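Writing About Family Life, Session 4: The Birthday Post
Tutor: Waqas Orakzai
Handout for those who missed it, and for those who were there and wrote nothing down

1. What the birthday post claims to be

Most family blogs have one. It goes up once a year per child, it lists the cake and the outing, and it says the year has flown. I read 29 of them in February and could tell very few of the children apart. That ought to bother us more than it does.

The usual defence is that the post is a record for the family. Perhaps. But look at what gets recorded. Cake, yes. The argument in the car park, no. A record that leaves out every bad hour is closer to a greetings card, and the child who reads it at 25 will probably know that.

2. The apology for lateness

Many of these posts open by saying sorry for being late. To whom? Your grandmother has already had the phone call. I suspect the apology is there because the writer hasn't found a first sentence yet. Cross it out and see what comes next. In the Jadoon piece we read in class, the second paragraph starts with a boy refusing to get out of a paddling pool, and it should have been the first.

3. Travel as padding

If the birthday fell during a holiday, the holiday tends to eat it. Two of you handed in drafts where the child turns up after 200 words on the ferry. Ferries are dull to read about unless something goes wrong on them.

Try this with your own draft: underline every sentence that would be true of any family on the same trip. What is left is your post, and it may be very short. Short is fine.

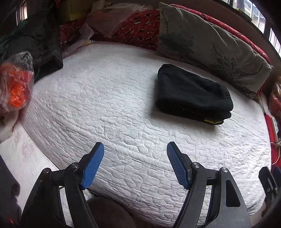

4. Quoting your children

Be careful here. Children in blog posts say wise things in full sentences, and I don't believe most of it. If you didn't write the words down that day, don't put them in quotation marks. "She said something about the moon being late" is weaker as a joke but I trust it.

There is also the matter of asking them. Some of you felt a six-year-old can't agree to being written about. I have no answer to that - and I'm wary of anyone who sells one.

5. For next time

Read the Predach extract, both halves. The first half is praised a lot and I'd like someone to tell me why.

Rewrite your birthday post without the words "special", "amazing" or "blessed". Keep the old version and bring both.

If you are using the Indach pages as your model, choose an early one. The later ones all end with thanks to the reader.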